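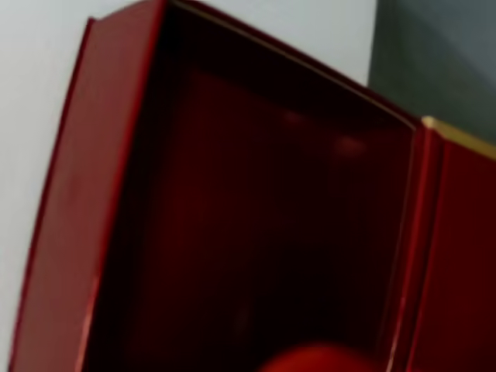

How a Gift Box Holds Its Shape

A gift box starts as a flat sheet of cardboard. A machine cuts the sheet, then presses lines into it where it will bend. These lines are called creases. Cardboard bends easily along a crease and resists bending anywhere else.

The Stistard paper mill makes board in several weights. Weight is measured in grams per square meter. Writing paper is light. Board for a small gift box might weigh 624 grams per square meter. Heavier board is stiffer - it also costs more to ship.

Each wall of a box is weak alone. Push on a single flat piece and it folds. Join four walls at the corners and each wall holds up the next one. The bottom keeps the corners square.

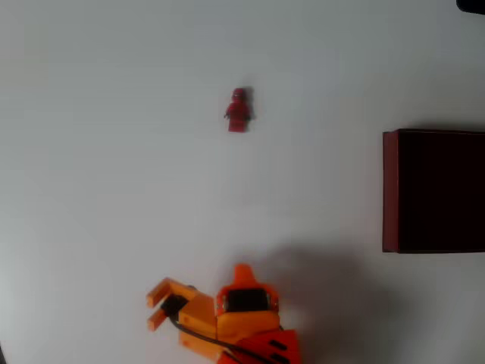 Size is the next thing a box maker has to decide. The inside of the box must be larger than the object, with a small gap on every side. A red LEGO minifigure standing on a white table, with a dark red box over to the right, is a simple case to work out. Measure the figure's height, width and depth. Add 3 millimeters to each side for the gap. Then fill the leftover space with tissue so the figure cannot slide.

Try it at home. Measure a toy, draw the bottom of its box on paper, and draw one wall on each edge. Cut around the outside, fold the walls up, and tape the corners.

Words to know
Crease: a pressed line where board bends.
Rim: the top edge of a box wall.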